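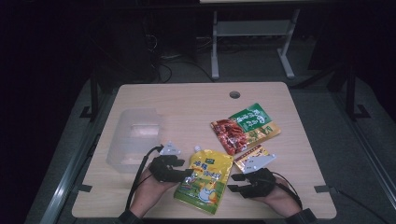

Snack packages beside a clear plastic box on a light wood-grain table.

Culture and Thought

What Counts as a Tradition?

The word "tradition" is used in at least two senses that are seldom kept apart. In the first, it means a practice that has been repeated over a long period. In the second, it means a practice that the people who carry it out regard as inherited, whatever its age. A harvest song may be old and have no standing as a tradition among those who sing it. A street procession may date from the lifetime of its oldest marcher and be defended as ancient.

Irfan Lubis takes up this difference in his study of the river town of Baltine, where he worked through 679 entries in the parish and guild records. He was looking for the first mention of each custom that residents now describe as traditional. Only 14 of the customs on his list could be traced back before the building of the railroad. Several of the others began as commercial events, among them the August lamp walk, which a shipping firm named Garrido set up to mark the opening of its new warehouse. The firm closed. The walk went on under the town's name, and the route still passes the warehouse gate.

Lubis does not call the lamp walk false. His argument is that age is a poor test, since every custom was new at some point and the records rarely say when it stopped being new. He proposes a test of transmission: a practice is a tradition once it has been taught by people who did not start it to people who could have refused it. The second clause matters. A rule enforced by a court or an employer may be passed on for centuries and remain only a rule.

Coralie Pearce, whose own work concerns the hill villages above Ustora, accepts the first clause and objects to the second. In her view refusal is hard to observe. A child who learns a weaving pattern from an aunt is seldom asked whether she wishes to learn it, and the cost of refusing may be small or very large depending on the household. Pearce would replace refusal with alteration. If those who receive a practice can change it and still be recognized as carrying it out, it is a tradition. If any change ends it, it belongs with ritual law or with technical procedure.

The two tests give different results in ordinary cases. The bell code at Plukmont, a set of 6 signals that may not be varied, passes the test that Lubis proposes, as ringers have always been free to decline the post. It fails Pearce's test outright. Her answer is that the code is an instrument, like a scale of weights, and that the social life of the ringers is where the tradition lies.

There remains the matter of revival. A dance dropped for two generations and rebuilt from written notes has no living teacher. Lubis excludes it until it has been handed on once more. Pearce admits it at once, provided the dancers treat the notes as open to correction. Neither position settles the case in which half the village remembers the dance one way and the notes give another.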